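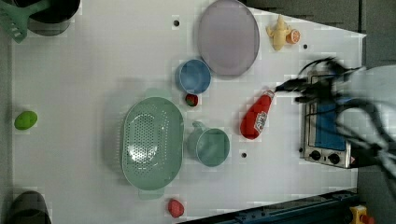
I have a soft spot for the small-town movie premiere, and after Thursday night at the Craddock I'm ready to defend it to anyone who'll listen.

You know the big-city version. There's a rope, a wall of logos, a line of people asking the lead who made her dress, and by the time the lights go down half the guests have slipped off to the party. I've been to plenty of those and I've enjoyed the shrimp. But the first public showing of Sirnport, Refilwe Mkhize's comedy about two sisters running a failing ferry, was a different kind of night, and I think more studios should copy it!

For a start, the cast stayed. All of them sat in the regular seats, mixed in with people who had paid nine bucks a ticket, and they heard every laugh (and the one joke that died, which Mkhize winced at from row 3). You can't get that from a room full of agents. A paying crowd in Forivmont laughs when something is funny and coughs when it isn't, and a director with a January release still has time to learn from it.

Then there was the talk afterward. It was supposed to run 20 minutes and went well past an hour. A retired deckhand wanted to know why the ropes were tied wrong. Somebody's teenager asked the best question of the night, about why the younger sister never says sorry, and Mkhize thought about it for so long that the whole room leaned in.

People will tell me a premiere is there to sell a movie, and a theater with 23 rows can't do that. Maybe so. But I heard folks talking about this one in the parking lot, in the diner, and again the next morning at the gas station. I can't remember the last red carpet that got anybody talking past breakfast.

So bring more of them out here. The popcorn's great and we'll save you a seat.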